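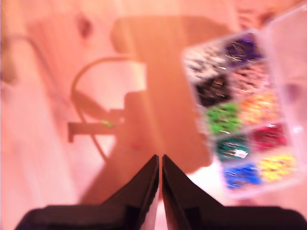
Latitude by backstaff in the Remero journal

Forum: Navigation and Charts before 1750

mizzenlag
I am working through the printed edition of the Remero journal and cannot make the latitudes agree with the coast. On the outward leg the noon latitudes are consistently too far south, by 16 to 19 minutes of arc. On the return leg the error drops to 2 minutes or less. Same ship, same observer as far as the handwriting shows. The editor puts it down to a warped instrument. I don't find that convincing, as a warped staff would not straighten itself halfway through the voyage. Has anyone looked at this?

tarred_hemp
Semi-diameter. The sun is 32 minutes across, so its radius is 16. With a backstaff you are working from a shadow, and if you take the upper edge of the shadow on the horizon vane you have measured the sun's upper limb. The altitude comes out 16 minutes too great. In the northern hemisphere with the sun to the south, that puts you 16 minutes too far south, as you have it. The correction was known and printed in the manuals, but plenty of masters left it out.

mizzenlag
That covers the 16. It doesn't cover the 19, or the return leg.

oldportolan
Dip would take you further the same way. Height of eye on a small deck gives you 3 minutes or so if it isn't allowed for, and it makes the altitude too great as well. 16 plus 3 is 19.

tarred_hemp
Agreed, and I should have said so.

Prurnstead
I would be careful here. You are both assuming a backstaff. The journal never names the instrument. The word in the manuscript is just "staff", and the editor supplied the rest in a footnote. With a cross-staff the observer sights the sun directly and could use either limb or guess at the centre. Eye parallax then comes in as well, and that is a good deal bigger than dip. You can't pick two corrections that happen to add up to the answer and call it solved.

oldportolan
The arithmetic isn't picked. Both errors are standard and both have the right sign.

Prurnstead
So does eye parallax, depending on where the end of the staff was rested. Which is my objection.

lee_gauge
Has anyone checked the declination tables? If he carried an old set calculated for an earlier four-year cycle, the error would be largest near the equinoxes and almost nothing near the solstices. The outward leg starts in October, when declination is changing by more than 20 minutes a day. Tables out of step by most of a day would give you the whole error with no instrument in it at all.

mizzenlag
The return leg has its best run of sights in the fortnight before the June solstice. I hadn't put those together.

tarred_hemp
The tables would explain the return leg getting better but they leave the semi-diameter unaccounted for. He would still be 16 out in June if he was using the upper limb.

lee_gauge
Only if he was using the upper limb. I don't think he was.

oldportolan
Lukoševičius has a chapter on table errors in coasting journals, with a method for separating the two. Plot the error against the daily change in declination. A table fault gives a slope, an instrument fault gives a flat offset.

Prurnstead
That is the right test. Use only the sights where land was in view, and work from the manuscript if you can get at it. The printed edition rounds.

mizzenlag
There are 11 sights with a named headland. Two of those headlands are doubtful, including the one the editor reads as Tustel. I'll plot them with and without and post the figures.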